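October, bench notebook, gripper comparison, continued

Picking up where I left off before lunch. Josefien Verbruggen wants an answer on which fingers we keep on the arms, and I told her she'd have one by the end of the month, so I'm finally doing this properly instead of swapping parts whenever something annoys me!

The two candidates are the Tratadness fingers (the stiff ones, flat faces, what we've had on since spring) and the Claeys set, which has a softer pad and a slightly hooked tip. Same arms, same controller, same closing speed for both. I set the force limit to 31 percent in the config and left it alone. I know, I know, last time I fiddled with it between runs and then couldn't compare a thing, so this time the file is read-only and I'd have to go out of my way to mess it up.

Test objects are the usual household stuff: plate, rack, bin, cloths, mug tree, and the roses that Josefien likes to throw in because stems are awful. Plate first, coming down over the rim, one finger each side. 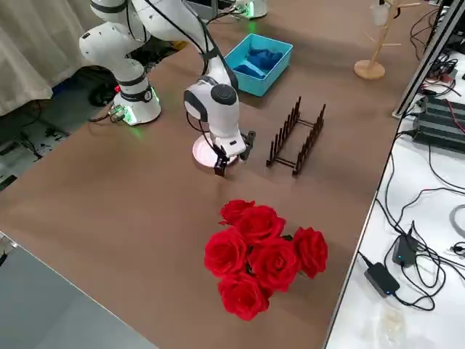

Addale Manipulation Group, Bench Notes

So, the plate. Lying flat it's a pain for any two-finger gripper, and I've never had a setup that was really happy with it. The approach has to be low enough to get one finger under the lip but not so low that the tip digs into the table. With the Tratadness fingers I had to teach the height very carefully, and then the next day the height was off again and I taught it again. The Claeys tips are more forgiving. The hook sort of finds the edge for you (this is me being generous, it finds it most of the time) and the pad gives a bit when you come down too far, so I stopped wincing.

What I don't like about them is the rotation. Once the plate is up, it wants to swing, and the softer the pad the more it swings. Going into the rack that matters a lot, as the gap between the pegs is not exactly roomy. I slowed the transfer and it got better. I also tried a short pause before the insert, 700 ms, to let things settle, and I think that's worth keeping for either set. Put it in the shared script under "settle," with a comment, so please don't delete it again.

Cable note to self: the thin one going down to the wrist needs more slack. When the wrist rolls all the way over it pulls tight, and I heard it tick against the housing. Re-route with the longer clips from the Nakeck order, if anybody remembers where those got put. They were in the second drawer. They are not in the second drawer.

Moving on to cloths, which is where I expected the Claeys set to run away with it. The bin stays in the middle of the table where both arms can get to it, and I start from above with the fingers open to the full width. No fancy grasp planning, just pick a point on the cloth and go down.

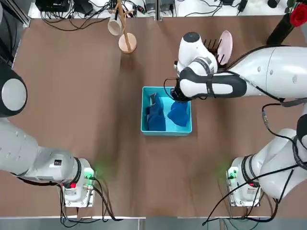 The trouble is really the corners of the bin. In the open middle either set can grab a fold of cloth, no problem, but near a wall the outside finger has to fit between the cloth and the plastic. The Tratadness fingers are thinner, and there they have a real edge. The Claeys ones are chunky enough that I kept bumping the rim and shoving the whole bin along. I could tape the bin down, but nobody is going to tape down their bins at home, so I left it free and wrote the bumps in the log as misses. Seems fair to me.

I also went back and forth on which arm should do it. Left arm for anything on the left, right arm for the right, sounds obvious, except that our right arm calibration is newer and I trust it more. For the comparison I ended up running the pick with the right arm only, and I'll repeat a shorter set on the left once I've redone the calibration there. If the numbers look different, that's the first thing to suspect, so I'm writing it down now while I remember.

Controller stuff, quickly. The grip feedback is noisy when holding fabric. On a plate you get a nice clean step when the fingers touch, and on a cloth it's more of a slow slope, and my "got it" check was written for the nice clean step. So it kept telling me there was nothing in the hand. I changed the check to look at finger position after closing, and compare it with the fully closed value. Crude, but it catches a folded cloth fine. A single thin layer is still a coin toss. Josefien says to use the wrist camera for that, and she's probably right, the view between the fingers is pretty good once you fix the exposure. It was on auto and kept hunting every time something bright came close to the lens. Locked it, much happier!

The focus is the other half of it. It's set for close range, so anything held in the fingers is readable and everything behind goes to mush. For checking a grasp I'm fine with that, less clutter for the detector to trip over. For finding the next object it's useless, and we'd have to lean on the overhead view until the arm is nearly there.
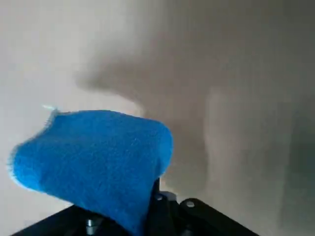 Wrist cam, blue fabric in the fingers, background well out of focus.

Where I am right now: Claeys for plates, Tratadness for tight corners, and no clear winner on cloth in the open. Annoying, I was hoping for one answer. I did wonder about putting one kind on each arm, and I'd like to argue that out with Josefien before I order anything, as it doubles the spares we need to keep.

Still to do:
Left arm calibration, then the short repeat set.
Roses, both finger sets, stems only, gentle.
Ask Claeys if they sell the hooked tip with a thinner back.
Longer clips. Check the box under the sink, 2 packs should be there.
3 of the small finger screws are looking chewed up, replace before the next swap.
Copy today's log off the bench machine before the disk fills up again.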